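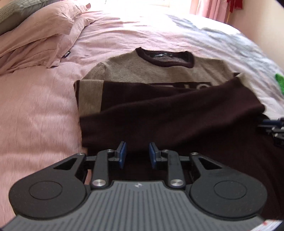

소매까지 접은 상태입니다. 침대 위에서 접었습니다.

겨울 니트 접는 방법 질문드립니다
작성자: 느린바늘
12월 2일 월요일

안녕하세요. 한국어가 제 모국어가 아니어서 표현이 조금 어색할 수 있습니다. 양해 부탁드립니다.
사진의 갈색과 베이지색 스웨터를 서랍에 넣고 싶습니다. 저는 두 소매를 앞판 위로 접고, 그 다음에 아래쪽을 올려서 접습니다. 그런데 소매가 겹치는 가운데 부분이 두꺼워져서 서랍이 잘 닫히지 않습니다. 가슴에 글자가 있는 부분도 소매 밑에 들어가는데, 오래 두면 자국이 생기는지 걱정됩니다. 여러분은 소매를 앞으로 접습니까, 뒤로 접습니까?

답글 1
작성자: 서랍정리중
저는 무조건 뒤로 접어요. 앞판에 글자가 있으면 더 그렇고요. 엎어 놓고 소매를 등 쪽으로 접은 다음 다시 뒤집으면 앞이 깔끔해요. 서랍에서 찾기도 편합니다.

답글 2
작성자: Ocampo
저는 의견이 다릅니다. 두꺼운 니트는 뒤집을 때 모양이 다 흐트러져요. 앞으로 접되 소매를 서로 겹치지 않게 세로로 꺾어 내려 보세요. 지금은 아래 소매가 비스듬히 내려오면서 위 소매를 덮고 있잖아요. 그래서 두꺼운 겁니다.

답글 3
작성자: 느린바늘
두 분 답변 감사합니다. 세로로 꺾는다는 말씀은 소매 끝이 밑단을 향한다는 뜻입니까? 제가 이해한 것이 맞는지 확인하고 싶습니다.

답글 4
작성자: Ocampo
네 맞아요. 어깨에서 한 번 꺾고 소매 끝은 밑단 쪽으로요.

답글 5
작성자: 보풀제거반
그냥 옷걸이에 거세요. 접는 게 더 귀찮습니다.

답글 6
작성자: 서랍정리중
니트를 거는 건 반대예요. 저 작년 1월에 무거운 거 걸어 뒀다가 어깨에 뿔 생겼어요. 700g 넘는 옷이었는데 스팀으로도 완전히는 안 돌아왔습니다.

답글 7
작성자: 보풀제거반
어깨 넓은 옷걸이면 괜찮던데요. Wastance에서 3,000원 주고 산 거 2년째 쓰는데 뿔 안 생겼습니다. 옷마다 다르겠죠.

답글 8
작성자: 느린바늘
옷걸이는 자리가 없어서 저에게 어렵습니다. 옷장에 이미 코트가 많습니다. 그리고 글자 부분에 대해서도 아시는 분이 계시면 알려 주십시오. 짠 글자인지 붙인 글자인지에 따라 다릅니까?

답글 9
작성자: 서랍정리중
짜 넣은 거면 걱정 안 하셔도 되고, 프린트면 사이에 얇은 종이 한 장 끼우세요. 안쪽을 뒤집어 보면 구분돼요. 라벨도 같이 보시고요. 울 100%면 방충제도 넣으시는 게 좋아요.

답글 10
작성자: 느린바늘
감사합니다. 오늘 저녁에 안쪽과 라벨을 확인하고, 세로로 꺾는 방법을 먼저 해 보겠습니다. 서랍이 닫히면 다시 글을 쓰겠습니다.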